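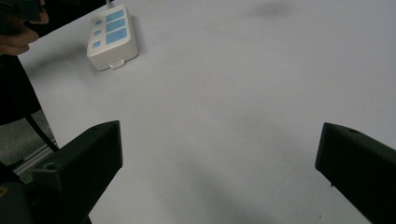 Semari has agreed to a loan deal with Tveit that will bring a left-footed midfielder to the club for the rest of the season, the two sides confirmed in July.

The loan covers all remaining league and cup matches. Semari will pay 60 percent of the player's wages and has an option to make the move permanent when the agreement ends. Tveit kept the right to call the player back during the winter window if it runs short of cover in midfield.

The new arrival will train with the first team starting at 10 a.m. tomorrow and could be on the bench for the home game against Vasach. League paperwork still has to be cleared before then. If it does not come through in time, the first possible appearance would be the away match at Gurnener.

Semari has been looking for help in the center of the field all summer. Two regular starters left when their contracts ran out, and a third is out with a knee injury picked up in a preseason friendly. The coaching staff used a defender in the holding role in the last two matches, a draw and a 3-1 loss.

Vasach had also asked about the player but wanted a permanent transfer, and talks with Tveit ended over the fee. Vasach is now expected to turn to the free agent market.

Semari plays its home games at a ground that opened in 1960 and had its main stand rebuilt in 2000. The east terrace is closed while drainage work is done along the touchline, so the club will sell fewer tickets than usual for the Vasach match. Season ticket holders from the east side have been given seats behind the south goal. Remaining tickets go on sale at the stadium office at noon, with gates opening 90 minutes before kickoff.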